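Zavley Two-Door Drinks Cooler, White

Sold by Parkstead Shop & Cafe Supply
Listed by Tegwen Lewis

Okay, I'll admit this is my favorite thing in the whole catalog. I've sold a lot of coolers and most of them look like they belong behind a gas station. The Zavley is white, it's plain, and it lets the drinks do the showing off. You get two bays with a dark post up the middle, so you can run sodas and teas across both sides and people still find what they want before they reach for a handle.

I'm a big believer in grouping by product, labels out, caps lined up (my sister says I shop like this too). Put your red-capped colas next to the pale yellow teas and the colors do half the selling. Tall bottles go up top. If you carry a lot of those, tell me before you order and I'll have the shelf clips packed for the wider gap.

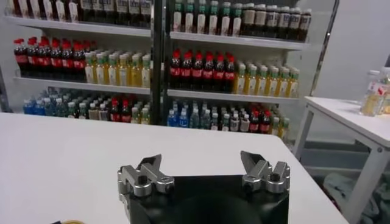 Deliveries are the part people ask me about most, so let me get to that. The cooler comes upright on a pallet, and it needs to stand for 16 hours before you plug it in. Please don't skip this! I had a customer in March who plugged hers in straight off the truck and we spent two days on the phone about it.

You'll want a work surface in front of it too. I'm partial to the Surnitow table, the white rectangular one — smooth matte top, nothing fussy. It's handy for sorting bottles before they go on the shelves, and it's a good spot for folding cloths when the shelves are full. I keep light green cloths for the glass and light blue for everything else, and once you've picked your colors you really do stick to them. Two of these tables will sit edge to edge if you need the extra room.
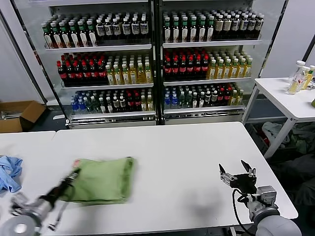 What comes with it

Cooler with two glass doors and white frames
Shelves for both bays, with clips
Spare door gasket
Printed setup guide (the Zariņš one, with the big drawings)

Cleaning

Warm water, a drop of dish soap, a soft cloth. Wipe the glass inside and out, then dry it or you'll get streaks. The gaskets like a wipe too, and I do mine every 9 days or so when we're busy.

Delivery and returns

Order by phone or at the counter. Tables ship separately from coolers, so don't panic if one turns up first. Returns are fine for 16 days as long as it hasn't been stocked.

Page updated 18 August 2022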